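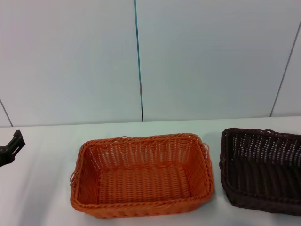
Household Waste Fee in Clavton – Frequently Asked Questions

On this page we collected the questions that residents of Clavton and Valova ask most often about the new waste fee. The fee starts in February. If your question is missing, please write to the waste office or come to the desk in the town hall.

What is changing?

Until now every household paid the same amount, no matter how much it threw away. From February the fee has two parts. The first part is fixed and pays for the trucks, the recycling yard and the collection of paper and glass. The second part depends on how many times your gray bin is emptied. A household that puts out the bin every second week will pay less than a household that puts it out every week.

Why was the old system considered unfair?

In the old system a person living alone in a small apartment paid as much as a large house with a garden. Many people on low incomes live in the small apartments of Valova, and for them the fee was a noticeable part of the monthly costs. This was raised at several public meetings, and the town council decided to change it.

How do you know how often my bin was emptied?

Each gray bin has a small chip under the rim. The truck reads the chip when it lifts the bin. Only the bin number, the day and the hour are stored. The content of the bin is not weighed and not photographed.

I live in a building with shared bins. What happens to me?

For shared bins the cost is divided by the number of persons registered in the building. We know that this is not perfect, and a careful household may pay for a careless neighbor. Buildings with more than 45 residents can apply for a locked container which opens with a card. Then every household has its own count. The owner of the building must send the application, but tenants can ask him in writing to do it, and we have a sample letter at the desk.

Is there a reduction for families with babies or for sick persons?

Yes. Families with a child under three years receive extra emptyings without cost. The same applies to persons who need medical material at home, for example incontinence products. For the second case we need a short note from a doctor or a nursing service. The note does not have to name the illness. 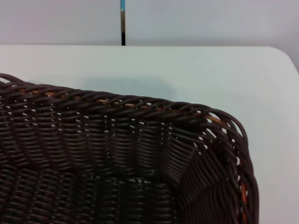
What goes into the brown bin?

Peelings, coffee grounds, tea leaves, eggshells, cut flowers and small amounts of grass. Cooked food is also accepted, including meat and bones. Please do not use the bags marked "compostable". They do not break down fast enough in the plant at Gondau and have to be picked out with other plastic. Newspaper is fine for wrapping wet waste. The brown bin is paid from the fixed part of the fee, so it costs you nothing extra when it is emptied.

Where does the gray waste go?

It goes to the transfer station of the firm Voß, and from there to incineration outside the district. The old landfill near Gondau is closed and will stay closed. Its drainage water is still tested, and you can read the results at the town hall.

Will people not simply throw their garbage in the forest?

This worry we hear often, and it is a serious one. The council set aside money for additional cleaning of the forest parking lots in the first year. Illegal dumping can be punished with a fine of up to 1000 euros. If you find garbage, please report the place to us and do not touch canisters or bags with unknown content.

I received 500 euros as an estimate. Can this be correct?

For one household, no. If you received such a letter, the amount for the whole building was probably sent to your address by mistake. Please do not pay it. Bring the letter to Ludger Wegener at the waste office, room 95, and he will check it with you.

Can I object to the bill?

You can object in writing within one month after you receive the bill. Please write the number of your bin and the reason. The objection is free of charge. While it is being examined you pay only the fixed part.

Is this information available in other languages?

A short version in simple language can be picked up at the desk. If you need an interpreter for an appointment, please tell us when you make it – this service is also free.

Last updated: February

Filed under: Waste and Recycling, Fees, Residents

Comments (4)

Marga: We are two people and share the bins with a dental office on the ground floor. Do they count as registered persons? I did not find it in the text.

Waste office: Businesses must have their own gray bin. Please send us the address and we will contact the owner.

T. from Valova: The sample letter was very useful, our landlord sent the application after one week. No card yet.

hobbygardener: Small amounts of grass, how small is small? My brown bin was left standing full two times now with a red sticker.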